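Chapter 7
Comparing Grippers on Soft Materials

Edit Kozma and Kofi Sowah

After studying this chapter, the reader should be able to:

state the purpose of a gripper comparison before any equipment is mounted;
set up a test surface and record its condition;
separate faults of the gripper from faults of the arm, camera or controller;
report results in a form that another laboratory can repeat.

7.1 Introduction

Chapter 6 dealt with rigid parts. A machined block has one shape, and a gripper that closes on it correctly once will usually do so again. Cloth, tissue and similar goods have no fixed shape. The same piece can lie flat, stand up in a ridge or fold under itself, and each of these calls for a different approach by the fingers.

The examples in this chapter come from the comparison carried out at the Hirkside laboratory under the direction of Kalliopi Konstantinidis. Two pairs of fingers were tested on the same arm with the same controller. The Trivmont pair is rigid and tapers toward the tip. The Vuvel pair has a compliant pad on its inner face. Over the full program the laboratory logged 3642 attempts, of which 285 were set aside because the controller had stopped the arm before the fingers began to close.

Every series opened with the gripper open above a clear part of the table. A wrist view stored at this point gives the observer a record of the finger positions and of any marks on the surface. Small scratches matter more than students expect, as an automatic detector may report one as the edge of a thread.

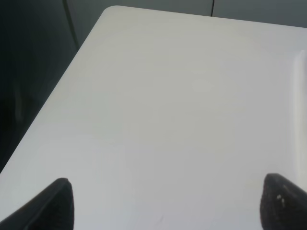

7.2 Defining the Task

A comparison is only as useful as the task on which it rests. "Picks up cloth" is not a task. The definition used at Hirkside required the fingers to close on a fold, raise the material clear of the table and hold it until the controller gave the release command. An attempt that met the first two conditions and failed the third was entered as a partial grasp and analyzed separately.

The opening width and the closing force must be fixed in advance. Loredana Valentini, who wrote the test procedure, set one opening width for all series and permitted no change between finger pairs. A wide opening allows the fingers to pass on either side of a fold, but it also lengthens the closing stroke, during which the material may shift.

7.3 The Wrist Camera at Close Range

A camera mounted at the wrist moves with the fingers and keeps them in view throughout the approach. The benefit is greatest at middle distances. Close to the work, pale material against a pale surface offers very little contrast, and the boundary between the two may soften until an edge detector cannot place it. 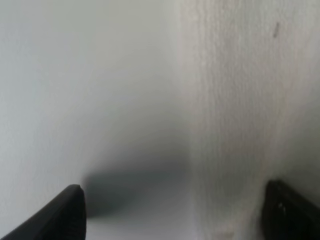 Shadow adds to the difficulty. With lighting from overhead, the wrist and fingers may darken the region in which the grasp is to be made. The controller used at Hirkside, a Kurek unit, therefore took its last position estimate before the final descent and completed the movement without correction from the camera. The two finger pairs were treated alike in this respect, and the loss of visual guidance did not favor either one.

7.4 Selecting the Grasp Point

Gleice Andrade divided the grasp points on folded cloth into ridges, flaps and hems. A thick ridge stands above the table and can be entered from both sides. A flap lies low and tends to slide ahead of a rigid fingertip. A hem is stiffer than the fabric beside it, and a sewn label near a hem can catch on one finger. Each attempt should be logged under the type of point chosen, along with the finger pair in use.

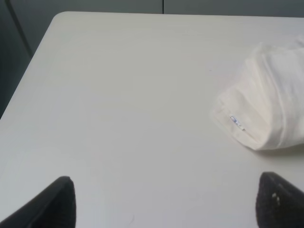 Page 142

The main series consisted of 2000 attempts, divided equally between the finger pairs. A further 700 were run in January with the overhead lighting reduced. These two sets are kept apart in Tables 7.1 and 7.2 and should not be pooled when the exercises are worked.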